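3.2 Where small waste gathers in the eating area

The household diaries were kept in August by residents of 44 flats on the Dindby estate. Each entry recorded a disposable item, the place where it was found and the place where it was put. We had expected most entries to concern the kitchen worktop. In the diaries, dining chairs came up nearly as often as the table itself — a seat is close to hand, and it tends to be looked at last when a room is cleared. 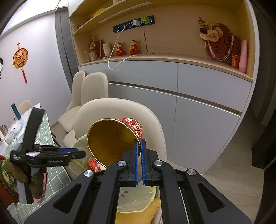
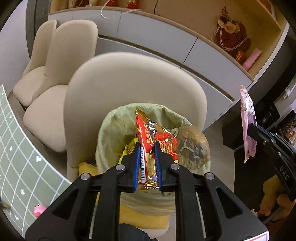
Figure 2. Paper cup at a dining chair (first); snack wrappers in a lined wastebasket (second).

One respondent disagreed with our reading of the chair entries. Susetti wrote in the margin of the diary that a cup on a chair was no sign of neglect, as a chair was where things waited until somebody was going past the bin anyway, and that we should have asked how far away the bin stood. We accept the point. Distance to the bin was added to the second diary form, and 156 of the later entries include it.

Wrappers and cups were treated as separate classes. A wrapper is light and takes up little room on its own, but several together soon fill a small basket, and foil and stiff film do not stay flat when pressed down. Paper cups were more often left out for a time, and several residents noted that they kept printed ones left over from festivals and family meals for a second use. Such cups were coded as "held" and left out of the waste totals.

Liners were recorded only as present or absent. Where a liner was present, residents usually emptied the basket by lifting the whole bag out; without one, they tipped the contents into the kitchen bin, and small pieces were sometimes dropped on the way. The coding rules for dropped pieces follow those used in the Kitlow pilot and are set out in Section 3.3.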